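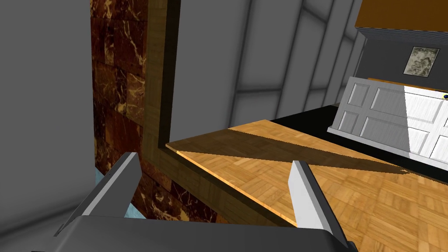 Friday, August. Limance adhesive, second round

Batch 4 mixed first thing. Smoother than the last lot, no lumps on the paddle, but it went off quicker than I'd like. Pot life felt short. Need to time it properly next go, I was on the phone to Favport for half of it so my start time is a guess.

Favport say the 2,000 kg order is still on if we can show the shear numbers by month end. Told them probably. Fadi Bataineh thinks probably is generous.

Water ratio: went back to the original sheet, ignored the pencilled note. Whoever wrote the pencilled note please put your initials on things.

Tiles for the pull tests are the Mazandarani ones, 256 in the delivery, a few chipped at the corners. Chipped ones to the left hand shelf, use them for practice spreading only. Backs are dusty so wipe and leave to dry before bedding. I forgot on the first row and had to scrape it off, not doing that again.

Pull test results so far: best was 452 N, worst I am not writing down untill I have repeated it because I think the dolly was glued on crooked. It came away with hardly any adhesive on it, just a clean ring. Redo Monday or whenever the puller is free.
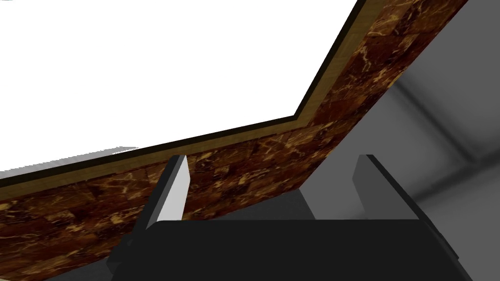
Grout colour still not settled. Climia want one shade for the whole range, and their sample card has a grey, a sand and a dark brown. Grey is no good to my eye on anything brown, every joint jumps out at you. With reddish-brown marble and gold and cream veins like this, where the seams are faint and the thin dark trim does the job of the edge, I'd go dark brown and be done. Sand might pick up the paler veins but it will show dirt. Fadi wants to see all three grouted up before he says anything, fair enough.

To do:
cut more backing board
order mixing buckets, we are down to the split one
ask Climia about the setting time in the cold, their sheet only gives summer figures
find the other notched trowel

Left the curing cupboard on overnight at the usual setting. It crept over it agian yesterday so someone have a look at the dial if you're in before me.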